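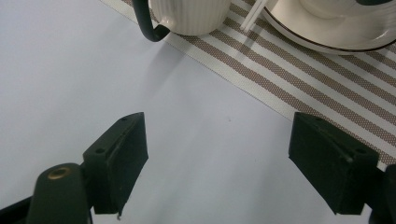 Nandach ist ein Datensatz zur Vorhersage von Greifpunkten an Henkeln, aufgenommen mit handgeführten Greifern statt per Teleoperation. Jede Episode beginnt mit offenen Backen über freier Tischfläche, das Zielobjekt liegt am Bildrand und darf angeschnitten sein, so wie der gerippte Becher mit dem schwarzen Henkel auf dem gestreiften Platzset. Annotiert wird nur der Henkel – Untertassen und anderes Geschirr bleiben ohne Label.

Stand: 27. Okt. 2022

Umfang
Über 30 Stunden Material aus 9 Küchen, aufgeteilt in Training und Test. 2 Küchen kommen nur im Test vor.

Ergebnis
Das Basismodell Vidmar sagt den Greifpunkt aus dem ersten Bild der Episode vorher. In den Testküchen liegt der Fehler höher als im Training, vor allem bei hellem Geschirr auf hellem Tisch.

Bekannte Probleme
Schlagschatten von Henkeln werden gelegentlich als Henkel erkannt. Die Episoden vom März haben noch die alte Kalibrierung – bitte nicht mischen.

Kontakt
Cirilo Jaramillo (Daten), Gil-soo Um (Modell)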